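From: Elin Howells
To: Mestis members list
Date: 2 October 2021
Subject: Re: Re: Old towers, and where on earth do I start?

Dear Iolo (and everyone else who wrote to me off the list, I am getting to you all, I promise),

Arwel Gwilliam wrote:

> I agree with Iolo that we should be stripping these old towers down
> before they go to Eskildsen. They pay by weight for whole machines and
> it's a pittance, and there are good parts in half of them. But some of
> us have never opened one. I took the side off mine last night, looked
> in, and put the side back on. Could somebody write down what order
> to do it in, and what is worth keeping? Assume we know nothing.
> I certainly don't.
>
> Arwel

Arwel, your message made me laugh out loud over my breakfast, because I did exactly the same thing with my first one, years ago, and it sat under the stairs for a whole winter with its side panel back on and me pretending it wasn't there. So please don't feel bad! I have done a fair number of these now, Morfudd has done far more, and between the two of us (mostly on the phone, with a lot of "hang on, let me get my glasses") we have put together an order of work that suits the kind of machines we've been getting. By that I mean the ordinary black office towers. The Cimari ones are a law unto themselves and I'll say a word about those at the end.

Before anything else, pull the power cord out of the back, then press the power button and hold it for a few seconds. Take off your bracelets and your big cardigan. Touch the bare metal of the case before you touch a board, and do it again every time you come back from answering the door. I use an old muffin tin for the screws, one cup for each stage, and Morfudd uses jam jar lids. Either is fine, as long as you don't put them all in one heap like I did the first time.

Lay the tower down on its side with the open side facing the ceiling. I know some people like to work with it standing up, and you can get away with that for a drive, but for anything on the motherboard you want to be coming straight down from above with both the part and the screws staying put. It's much kinder on your back too if the bench is a decent height.

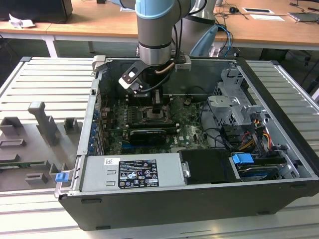
Order of work

1. Have a good look first. Spend five minutes just finding things. The motherboard is the big green board with all the little parts dotted over it, and the power supply is the silver box with a black label full of small print. The red, yellow and black wires are power, and if you follow them along you will come to the drives. In these office machines some of the bits you're meant to grab are blue, such as the handle on the hard drive and the row of clips by the expansion slots, and I do wish every manufacturer would be so considerate.

2. Unplug the power cables from everything. Pull on the plug and never on the wires. The big one on the motherboard has a little catch on one side that has to be squeezed, and it will feel as if you're about to break something. Rock it gently. If it still won't come, go and make a cup of tea and try again, which has worked for me more often than I can explain.

3. Take out the hard drive. Write the machine's number on a strip of masking tape and stick it on the drive straight away, then put it in the locked box and don't let it wander. Ivana Yáñez wipes them all on her setup at home and she needs to know which came from where. Please don't give drives away before Ivana has had them, even to family.

4. Expansion cards next. Open the clip, hold the card by its edges and lift it straight up. Some slots have a second small catch on the board itself at the inner end, and it's a tight squeeze for a finger, so I use the wrong end of a wooden spoon.

5. Memory. Push down the catches at the ends and the sticks will pop up. Keep pairs together with a bit of paper around them.

6. The cooler and the processor. Take your time with this one. Loosen the cooler screws a little at a time, going corner to corner, and twist gently before you lift, because the old paste can glue the two together and bring the processor up with it. Wipe the paste off with rubbing alcohol and a coffee filter. Then lift the little lever by the socket and take the processor straight up, without tilting it. If the pins are on the chip, set it down on its back, and if they're in the socket, keep your fingers and your sleeves well out of it. I bent some once with a cuff button and I still think about it.

7. Last of all, the power supply. Undo the screws on the back of the case and take it out whole. DO NOT open it up. I don't care how curious you are, and Iolo, I am looking at you here. It goes to Eskildsen as it is.

What is worth keeping

Memory, processors, wiped drives and any graphics card that isn't ancient. Power supplies only if they're clean and quiet. Plondex told Morfudd they would take up to 50 memory sticks from us in November if they're sorted by type, so do write the type on the paper while you can still read the label. The bare cases can go for scrap, with the screws bagged separately.

About the Cimari machines: the front comes off before the side does, and there's a screw hidden under the badge. If you get one and you're stuck, bring it to me and we'll do it together.

Arwel, why don't you come over with yours and we can take the side off it again? I'm in most afternoons and there is usually cake. Morfudd wants me to add that she has a spare set of screwdrivers if anyone is short, and would whoever borrowed her good long one please drop it back through her door.

Love to all,
Elin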